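Cleaning the bathroom with four ingredients, one year in

Friday, June 12, 2026
by Liudmyla Antoniuk

I've wanted to write this one for ages! Last summer I cleared out the cabinet under our sink and found so many half-used sprays that I got a bit mad at myself. So I decided to see how far I could get with white vinegar, baking soda, citric acid and plain dish soap. Pretty far, as it happens, and I'm still excited about it.

Citric acid is my favorite by a mile. I buy it as a powder, 500 grams at a time, and a bag lasts me from spring into August. We have very hard water here in Grinov (the kettle looks like a cave if I skip a week), and nothing else I've tried comes close on limescale. I stir a couple of spoonfuls into a jug of warm water, pour it around the bowl under the rim, and go to bed. In the morning it gets a scrub and a flush.
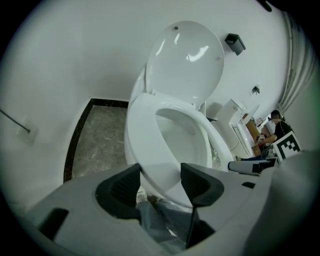 Baking soda is better for the sink and the tub, where you want a little grit but no scratches. Make a paste with dish soap, rub it on with a damp cloth, and rinse well. I used to mix it with vinegar for the fizz, which is great fun, but then my neighbor Rainer Böttcher pointed out that the two mostly cancel each other out. He was right! Now I use them on different days and both work better.

Two warnings. Never put vinegar or citric acid anywhere near bleach, because that makes a dangerous gas. And keep both away from marble and other natural stone. I dulled a corner of my mother's windowsill that way and I still hear about it.

Grout is the one place I haven't cracked yet. An old toothbrush and the soda paste get me most of the way, but the row behind the faucet stays gray whatever I do. If you have a trick, please share it, I will try anything!

Next up is the shower curtain, which goes in the wash with a cup of soda and two old towels. I'll report back.

Comments (3)

Pylypenko: Try leaving the paste on the grout for an hour under plastic wrap. Worked on mine.

Liudmyla Antoniuk: Ooh, doing this tonight. Thank you!

marta_k: Does citric acid leave a smell? I can't stand vinegar.

Recent posts
7 things I keep in old jam jars
Getting candle wax out of a tablecloth
My windowsill herbs, week 6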